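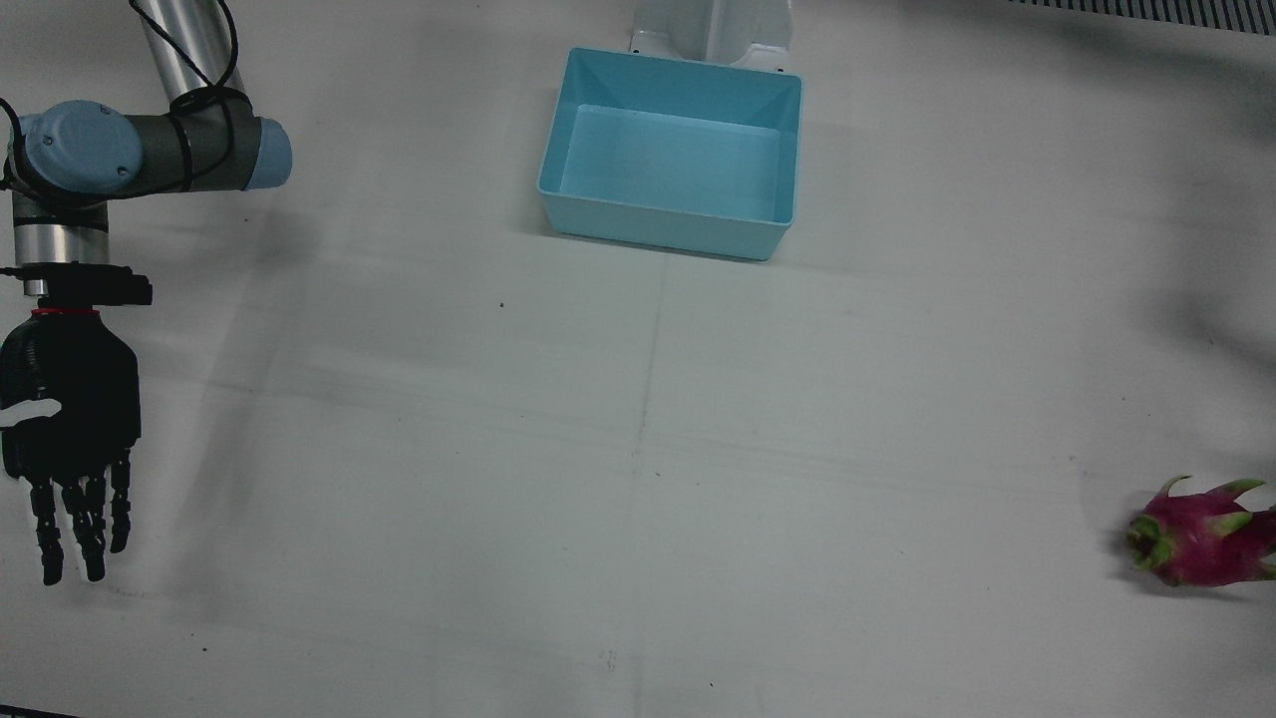 The light blue bin on a white tabletop, with one dragon fruit for company.

Manden small open bin, light blue: my review

Posted Tuesday, August 18, 2026

I love a good plain bin, and I have been through plenty of bad ones! The Manden is a rectangular open tray with sloped walls and a flat bottom, and I've been using mine since November for fruit, for mail, for whatever lands on the table by dinnertime. I paid 18 dollars at the Kurbridge outlet and went back for two more.

The slope is what sold me. With straight-sided bins I'm always scraping my knuckles to get the last lime out of a corner, and with this one my hand just goes in (and so does a sponge, when something has leaked). Dragon fruit is my usual test, with those scales sticking out all over it and snagging on everything. Wire baskets chew them up. Smooth plastic doesn't.

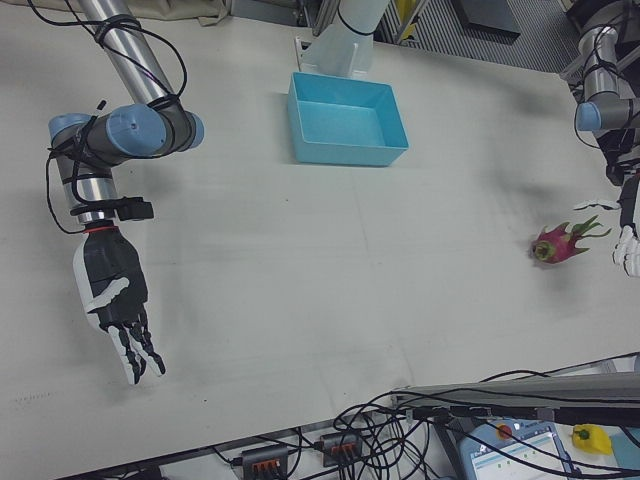 Does it slide around, though? A reader wrote in to ask that after my Bradley basket review, saying every light bin she owned skated off when she grabbed something in a hurry. Mine does move a bit when it's empty. Put a melon in it and it stays put. I stuck felt dots under one of them and that one is now the favorite.

The color is lovely too, a soft pale blue that looks clean on a white table and makes anything pink or yellow look fantastic. I keep bell peppers in the second one and it cheers up the whole counter. It does show soil from potatoes, so I line that one with a paper towel. 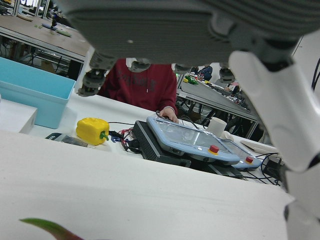

Mine cracked at the rim after a winter in the garage, one commenter reported, and she has switched to the Wan bin, a heavier thing with handles. Fair enough! I keep mine indoors and haven't seen a crack on any of the 3. If you need to haul stuff up and down stairs, handles would be nice, and the Manden has none.

Washing is easy, warm water and dish soap, and I dry them upside down on the rack. I'd buy it again tomorrow, and I'd love a deeper version for onions.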